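Home Contents Chapter 3 Chapter 4 Chapter 5 Glossary Index

Chapter 4
Setting Out and Clearing the Work Table

Read this before the practical, not during it. Every year half the class turns up having skipped to the exercises, and then we lose the first stretch of the period hunting for brushes.

Chapter 3 was storage – shelves, labels, what goes up high and what never does. Now the table itself. Where things stand while you're using them, and where they go after. Sounds small. Most of the breakages in our own log come from here. The Irlow book, which Melati Wibisono kept up for years, has 118 entries, and a good many of them say the same thing: glass, knocked, elbow.

What you should be able to do by the end

Set out a bare table for a simple pouring or brushing job. Say which items are tippers and which are sitters. Clear in the right order. Write up a table note somebody else can read.

Tippers and sitters

Two words we use all through the book, so learn them now. A tipper is anything tall for its footprint. Narrow-necked bottles, stemmed glasses, a jar with a long brush standing in it. A sitter is wide and low. Trays, blocks, flat dishes. Sitters can take a bump. Tippers can't.

A tipper already lying down is a roller. Different problem. A round bottle on its side on a smooth board wants to travel, and the board only has to be a hair out of level. Either stand it up or wedge it. Don't leave it for later.

Clear glass gets its own warning. On a brown or pale top it all but disappears. You look straight at it and put your sleeve through it. So – clear glass goes next to something dark that you can't miss, or it goes inside a tray. Never alone in the middle of open table.

The tray

Metal tray, raised rim. Brushes live in it, handle toward your working hand, bristles in. A handle poking out past the rim is fine while you're working and not fine when you walk off, becuase it catches on cuffs. Square it up before you leave the table.

Trays don't go where you rest your arms. Set them off to one side and toward the back, within easy reach but out of the way. The Roman pattern tray we list in the appendix is the usual size, 400 mm on the long side. Any shallow metal tray will do. If yours is the Mikex one with the folding lip, keep the lip down.

The block

Small block with a round recess in the top. It's a stand. It also makes a good marker – put it down first, and place everything else left or right of it. Students who do this clear faster then students who don't, we've timed it.

Order of setting out

Block first. Tray next, with the brush already in it. Bottle after that, then the glass. Tippers last on, first off. If you remember one line from this chapter, that one.

The same brown table, with the block and the tray on it in all three views: 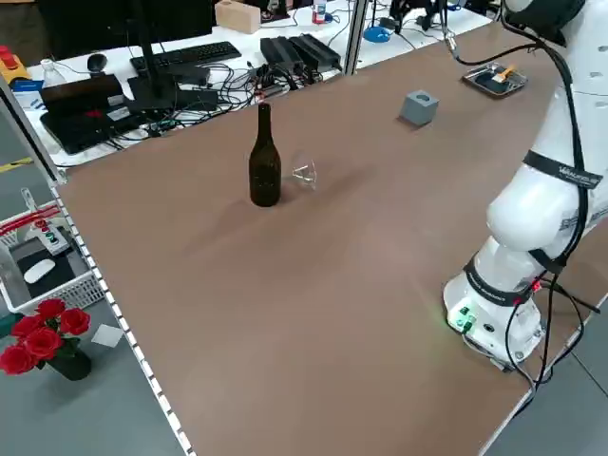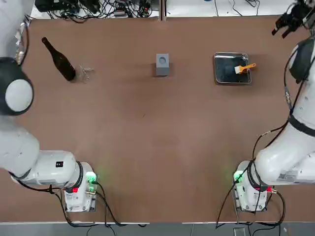
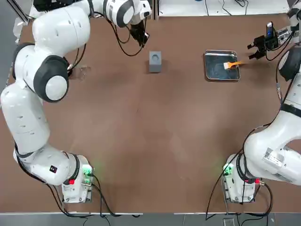 Clearing

Backwards. Glass off, bottle off, then wipe what you can reach, then tray, then block. Wipe again underneath. Don't stack glass in the tray to save a trip. You'll want to. Innes Urquhart taught from the first Tatmont edition and used to write NO STACKING across the board before anyone came in, and people still did it.

Table note: three lines, no more. What was out, where it stood, what got moved. "Moved some stuff" is not a note.

Before you go on

Clear your own desk or kitchen table down to 4 objects. Sort them, tippers and sitters. Set them out in order, write the note, swap notes with a partner and rebuild each others table from the note alone. Keep both notes, you need them again in section 4.2.

4.1 Reach and sleeve room

Start with the elbow. Sit square to the table, hands flat, and note where your forearms end up. That strip stays bare.

Comments

marrowfat_j: typo under The tray, "becuase". otherwise using this with my evening group, going well

Delphine K.: Does the tippers last rule still hold if the bottle is full? Ours are heavy and hardly tip at all.

oldbench: @Delphine K. yes, same rule. full one is worse when it does go

T. Abara: is there a printable for the table note? couldn't find it in the appendix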